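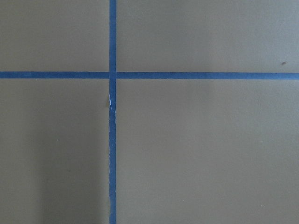 Blue tape on a matte surface.

Handout 2: Delivery and acceptance of aircraft
August 2020 - Ville Harju

A new aircraft passes to the operator only after acceptance. The buyer checks records first, then systems on the ground.

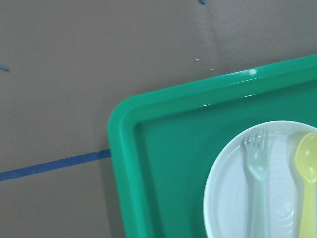 The acceptance flight follows. Faults are logged as open items - each with an agreed date for repair. 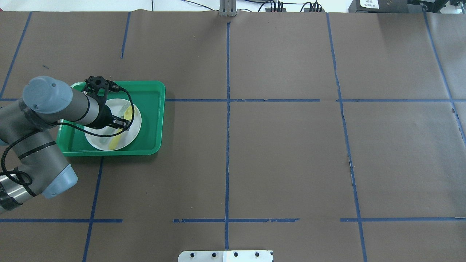
Gripper and plate, green tray.

Title passes on signature, and crew training may then begin.

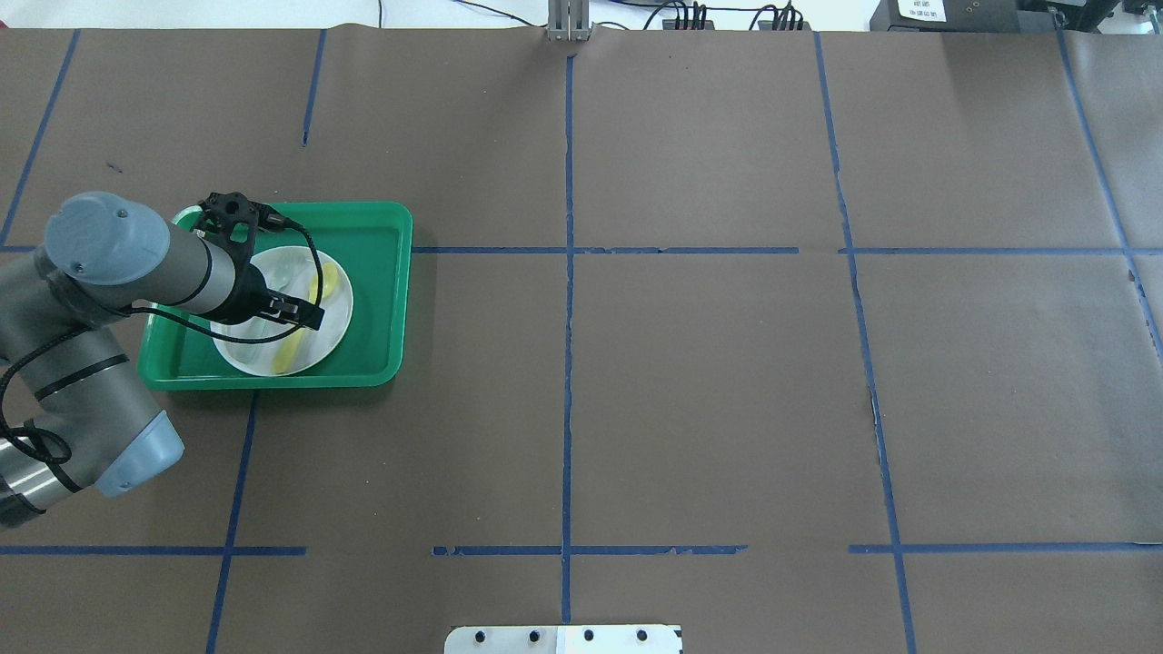 Arm over the taped grid.

Contact: Hakala course office | Back to top

Related:
Handout 1: Flight test stages
Handout 3: Spares and support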